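**ソファの整え**(ソファのととのえ)とは、居間などに置かれた長椅子の座面を片づけ、クッションを背もたれに沿って並べ直す一連の家事を指す。掃除と模様替えのちょうど中間にあるような仕事で、掃除機をかけるほど大がかりではないけれど、済ませておくと部屋ぜんたいの印象がずいぶん変わる。来客の前や就寝前に行う家庭が多く、呼び名も「ソファを直す」「クッションを起こす」など、家ごとにさまざまである。

## 概要

ソファは座るための家具でありながら、実際の暮らしのなかでは、帰宅した人がまず鞄を下ろし、上着を掛け、読みかけの雑誌を伏せておく場所でもある。椅子や机と違って面が広く柔らかいので、物が置かれやすく、しかも置いた物がクッションの陰に入り込んで見えなくなりやすい。ソファの整えは、こうして集まってきた物をもとの場所へ帰し、座面をふたたび座れる状態にするところから始まる。

クッションの扱いには大きく分けて、角を下にして菱形に立てる置き方と、辺を下にしてまっすぐ立てる置き方とがある。前者は少し改まった感じに、後者は落ち着いた感じに見えるといわれるが、このあたりは好みの問題であり、両方を混ぜて並べる家も珍しくない。

## 布と色の組み合わせ

張り地に柄がある場合、クッションは無地にするのが無難とされる。よく見られるのは、黒や濃い灰色の地に白い鱗模様、あるいは半円を連ねた模様を配した布に、からし色の無地を合わせる取り合わせである。白と黒だけではいくらか冷たく見えるところへ黄みの強い色が入ると、冬の午後などはとくに、部屋がほっと暖まったように感じられる。

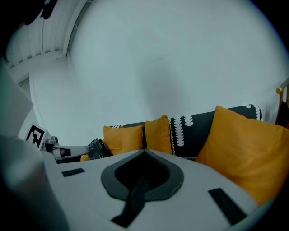 ## 座面に置かれる物

座面の上で目につくのは、やはり鞄の類である。手提げは肘掛けの脇に寝かせて置かれることが多く、黒い張り地に黒い鞄となると、柄の上にあってもなかなか見つけにくい。暗い色の布物も同様で、座面のまんなかに広がっていても、模様の切れ目か影のように見えてしまうことがある。整えるときに手で座面をひととおりなでるのは、こうした見落としを防ぐ昔ながらの知恵といってよい。

インテリア随筆家のソク・ソアは『居間の手入れ』のなかで、片づけは端から中央へ向かうのがよいと書いている。左右の肘掛けの際を先に空けておけば、クッションを仮に寄せておく場所ができるからである。一方、ロハニ・テオは中央から始める派で、人が座る場所をまず空けるべきだと譲らない。二人の意見は長年かみ合わないままだが、どちらのやり方でも片づくことは片づく。

ソファの横に小卓や棚を置く家では、座面から引き上げた物がそのまま隣へ移るだけ、ということも起こりがちである。赤い服か袋のような布物の上に小さな機器がのり、下の段には白い履物、その隣にコップらしき白い筒、といった眺めに覚えのある人も多いだろう。小卓までを整えの範囲に含めるかどうかについては、いまも定まった考えがない。
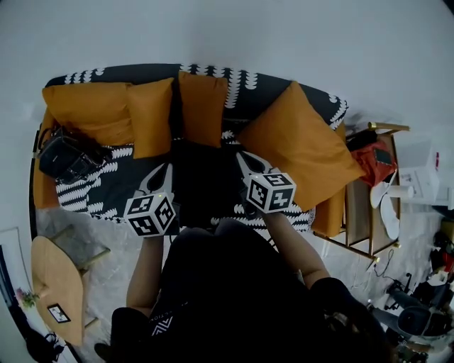
## 手順

一般に行われる手順は、おおむね次のとおりである。

1. 鞄、上着、毛布などを座面から下ろす。
2. 座面と背もたれの隙間に指を入れ、小物が落ちていないか確かめる。
3. 張り地のしわを手のひらで外側へ伸ばす。
4. クッションを両手ではさむように叩き、中綿をほぐす。
5. 大きいものから順に背もたれへ立てかける。
6. 少し離れたところから眺め、傾きを直す。

慣れた人なら6分ほどで終わる。クッションが4つ前後であれば、大きいものを端に置き、残りを少しずつ重ねていくと奥行きが出て、座る場所も広くとれる。

## 鞄の居場所

背負い鞄は底がしっかりしているため、座面に立てて置かれやすい。クッションにもたせかけると倒れにくく、つい定位置になってしまうのだが、重い鞄を毎日同じところに預けていると、中綿が片側に寄ってくる。金具のついた鞄は張り地を引っかけることもある。 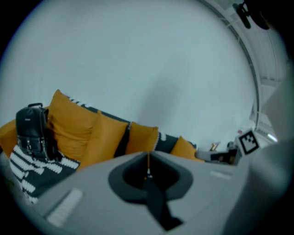

そこで、ソファの近くに鞄専用の籠や腰掛けを設けることが勧められている。家具店クラルゲートが6月に配った小冊子では、鞄の置き場は座面から手の届く範囲に、とされていた。遠くに立派な棚を用意しても、疲れて帰った日には足が向かないものらしい。どうしてもソファに置きたい場合は、クッションから離して肘掛けに寄せ、下に薄い布を一枚敷いておくと張り地が長持ちする。

## 手入れの頻度

クッションの覆いは季節の変わり目に洗い、からし色のような濃い色のものは裏返して陰干しにする。中綿は日ごろから上下を入れ替えておくとへたりにくい。張り地の柄が細かいと汚れが目立たず、つい後回しになるので、窓を開けた朝などに明るい光のもとで一度見ておくとよい。

## 関連項目

- 居間
- クッション
- 肘掛け
- 陰干し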